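The Laundry Builders of Oakley

Posted in January, by a staff writer

We use cookies to remember your preferences and keep the site running. By staying on this page you agree to our cookie notice.

The Gelell workshop is up a long flight of stairs on the Killutow side of Oakley, and I was out of breath by the time I got to the top, which everyone was very kind about. It's a shared place, with a kiln, two lathes and a kettle that never seems to get a rest. I had come for the folding robots, a project the members call Wanov, and I ended up staying until well after dark (there was soup!).
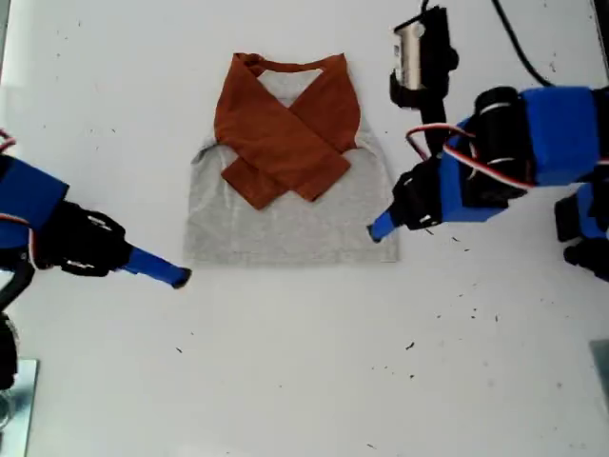
A T-shirt has sleeves, and sleeves are the trouble. You and I tuck them in while thinking about supper, but every one of those little motions has to be worked out for two arms that have no idea what a shirt is. The members have spent 11 months of evenings on it, and $915 out of a shared jar, most of it on servos and replacement servos. Their goal is 1000 folds, written up on the wall in marker, and they talk about it the way my grandmother talked about paying off the house.
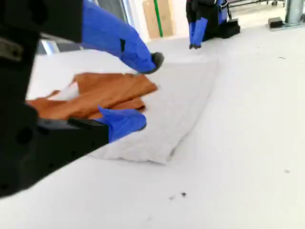 Towels, Which Should Be Easier

I had assumed a towel would be a day off after all those shirts, and I said so, and got a good long laugh for it. A towel has no collar to find and no shoulders to line up, so once it's in a heap, one corner looks a lot like the next. There were 15 pages of notes on corners alone in the project binder, some with coffee on them, and I read more of them than I meant to.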